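Setting Up a Fruit Sorting Table with Colored Bowls

Last revised 25th February

Sorting fruit into bowls before storage keeps ripe pieces apart from firm ones and makes it easier to see what should be eaten first. The method below works for pears, plums, apricots and other small fruit. It needs a clear table and one bowl for each group.

What you need

A table with a smooth, wipeable top, at least 40 inches long
Two small plastic bowls in different colors
A damp cloth and a dry cloth
The fruit
A kitchen scale (optional)

Preparing the table

1. Clear the top completely and wipe it with the damp cloth, then the dry one. Grit left on the surface will mark soft skin.

2. If you are joining two tables, compare their heights before loading either one. Folding tables are often a little lower than fixed ones. Small fruit will roll into the seam, so keep all of the sorting on one table and use the other for bags and cloths.

3. A white or pale top is best for judging color. Patterned tablecloths make light green and yellow skins hard to compare.

Placing the bowls

Give each color one meaning and keep it. In this guide pink is for fruit to eat now and gray is for fruit that needs more time. Shallow bowls with a wide rim are preferable – deep ones encourage stacking, and the bottom layer bruises. Usetby and Haugland both sell suitable sets, but any light plastic bowl will do.

Leave a hand's width between the bowls, and put the unsorted fruit on the far side of them so that you are not reaching across a full bowl. 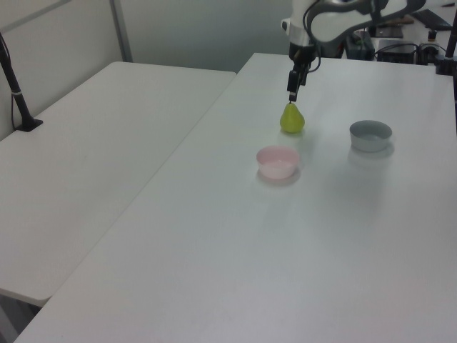

Sorting

1. Take one piece at a time. Hold pears by the body; the stem snaps easily.

2. Press gently beside the stem with your thumb. If the neck of a pear gives slightly, it is ready. Skin color alone is a poor guide, as many green varieties stay green when ripe.

3. Look at the base for soft brown spots. Damaged fruit goes in neither bowl – set it aside for cooking.

4. Lower the fruit into its bowl and release it at the bottom. Do not drop it from the rim.

5. Stop when the bottom of the bowl is covered. For small pears, 300 grams per bowl is a sensible limit.

After sorting

Refrigerate the pink bowl. Leave the gray bowl at room temperature, out of direct sun, and test its contents again each day. Wash both bowls in warm soapy water between batches. From June onward, when kitchens are warmer, check the gray bowl morning and evening.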